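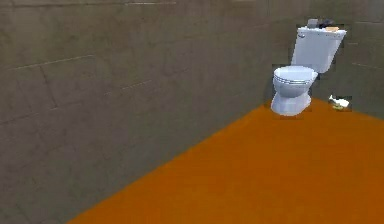
Bathroom render, gray tile wall and orange floor.

February, 7:40 a.m.
Entered by Bernice Asamoah

Outage log, Mahama feeder. Supply was lost overnight when high winds brought a line down near the Brellar substation. The fault affected 194 premises. Crews restored 130 by switching to the Nutex circuit – the remainder must wait for the line repair.

The workshop ran on the standby generator. Load was held below 3000 watts and the test benches stayed off. Voltage readings were taken at 5 points along the feeder and are filed with the switching sheet. Colleagues should not re-energize the benches until the repair is signed off.

Recent entries
Pumby relay test
Generator fuel check
Nutex circuit load readings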